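The Speckle Is Back

Sunday, September 12, 2021

My grandmother's kitchen in Zirville had a floor made of chips of stone, ground flat and polished until it looked like a very expensive spill. She hated it. When she finally got carpet – in a kitchen, with a toddler – she considered it the high point of the decade.

The same floor would now get the house sold in a weekend. Terrazzo is back, and it has brought its cousins: the flecked countertop, the flecked planter, the flecked phone case. Cidier, a showroom that used to deal mostly in plain gray slabs, now offers 17 kinds of speckle. I asked how two of them differed and was told that one was "more of a mood."

The appeal is easy enough to follow. Terrazzo began as a way to use up the marble left over from grander jobs, and people have always enjoyed paying extra for leftovers. It also hides crumbs. A plain white counter will report every piece of toast you have ever made. A speckled one keeps your secrets, though it will also swallow an earring for nearly 20 minutes.

Then there is the price. The Durninik remodeling firm quoted me $400 for a sample-sized side table, delivery in December, and seemed to feel I was getting away with something.

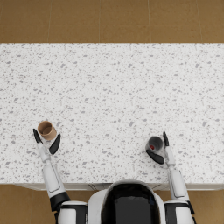 Gray chips on a white base, set off by tan-brown tile.

I went home and priced peel-and-stick instead. It comes in 2 widths, neither of them the width of my counter. My grandmother's floor, meanwhile, is still under the carpet. The current owners have been told, and they are thinking about it.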